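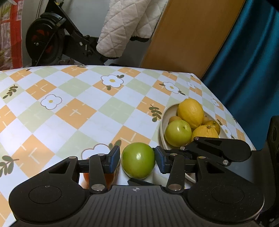
Reading time: 5 minutes

The apple trees of Rerkent and the woman who writes them down

When I telephoned Nazma Khan to ask for a meeting, she told me to come before noon, as after noon she is up a ladder and does not like to shout. So I took the early bus to Rerkent and walked the last part along the river. She was waiting at the gate with two cups of tea already poured.

Mrs. Khan has worked with old apple trees since 1981. She does not own an orchard in the usual meaning. She has a narrow garden behind her house, a piece of rented land at Fadside, and permission to enter many gardens of other people. In these gardens she looks for varieties that are not sold any more, and she takes cuttings and grafts them before the old tree dies.

"People think I am a collector," she said. "A collector wants to have the thing. I want that five other people have it also. If only I have it, one bad winter and it is gone."

I asked how the work began. She said it began with a neighbor, an old man who brought her a bucket of green apples each autumn and never knew what they were called. His father had planted the tree. When the man died, the family wanted to build a garage, and the tree was in the way.

"I did not know how to graft. I had read one chapter in a library book. I cut thirteen pieces from the tree in the wrong month and I put them on the wrong roots. Two lived. From these two come all the Garage apples that you can find now in this valley. It is not a beautiful name, but everybody remembers it."

She laughed, and then she went to the kitchen to bring me one. It was very sour. She said it should be cooked, or kept until December, when it becomes softer and a little yellow. Her granddaughter eats them as they are, with salt.

The register

On a shelf in the hall stand the books in which Mrs. Khan writes down every tree. She calls them simply the register. Each tree gets a number, the street, the name of the person who lives there, the month when the fruit is ready, and some words about the taste. The last number when I visited was 1247.

Not all of these are different apples. Many are the same apple found again and again under other names. After she began to compare them with care, together with Hongmei Bai, who was a teacher of biology in the secondary school, the two women arrived at 303 varieties they believe are really separate.

"Hongmei is strict," said Mrs. Khan. "I come to her with an apple and I say, look, this is new, the stem is short. She cuts it in half and looks at the seeds and says no, Nazma, this is number forty again. We have had some quarrels. One time we did not speak for a month because of a russet."

I later asked Mrs. Bai about this on the telephone. She remembered it as two weeks. She also said that the russet was number forty.

How you look at an apple

I wanted to know what they look at, and Mrs. Khan was patient with me. The color is the least useful, she explained, as the same tree can give green fruit on the shaded side and red fruit on the other. She begins at the bottom, with the small cup where the flower was. Is it open or closed? Is it deep? Then she turns the apple and looks at the hollow around the stem. Then she cuts it, first from top to bottom, and with a second apple across the middle. She smells it. The tasting comes last, and she does not put much trust in it.

"In the morning I taste one thing, after lunch I taste another. I wrote 'like pear' beside one tree, and next year I wrote 'nothing like pear, who wrote this.' It was me."

For keeping, she showed me the cellar. The apples lie in single rows on newspaper and do not touch each other. She picks them with the whole hand, lifting and turning a little, and the stem must stay on. An apple which has been dropped goes straight to the kitchen, even if no mark can be seen. "The mark is inside. It comes in three weeks, and then it takes its neighbors with it."

The bad year

In the spring of 2000 there was a late frost, and on the land at Fadside nearly all the young trees lost their flowers. That would have been only a sad year without fruit, but in the summer the canker came also. Mrs. Khan had to cut down two full rows and burn them. For some varieties these were the only trees she had.

She did not want to talk long about that summer. She told me that Sharon Nzioka, who has a cider press in Nellosano, had taken some cuttings from her four years earlier, more from politeness than anything, and had put them at the end of her field and forgotten them. After the canker Mrs. Nzioka went to look. Most of the trees were standing, with the labels still on the wire.

"She came in her van with the branches in wet towels. I cried in front of her, I am not ashamed. From that day I give cuttings to everybody who asks, and to some people who did not ask."

The young ones

Now there is a grafting day each March in the yard of the Jayawardena nursery. Dinesh Ekanayake, the manager there, gives the rootstocks at the price he pays for them. People bring a knife and go home with a tree. Mrs. Khan says the first graft of a beginner is usually bad and usually grows.

I asked if someone will continue the register after her. She pointed through the window to a young woman on the grass who was mending a picking bag. Piyumi Haque came three autumns ago to ask about one tree in her aunt's garden, and she still comes. She has started to copy the books into a computer. Mrs. Khan is not against it, but she wants that the paper books stay in the hall.

"Piyumi asked me what to write in the column for taste, because my words are too long for the space. I told her, make the space bigger."

Before I left, she gave me a bag of the Garage apples and wrote the way to cook them on the back of an envelope. Peel them thick, very little water, sugar only at the end. The bus was late, and I ate one at the stop. With salt it would be better, I think.

The next grafting day is in March at the Jayawardena nursery. Who has an old tree in the garden and does not know its name can bring three fruits, with stem, to Mrs. Khan, always before noon.

Sep 11, 2002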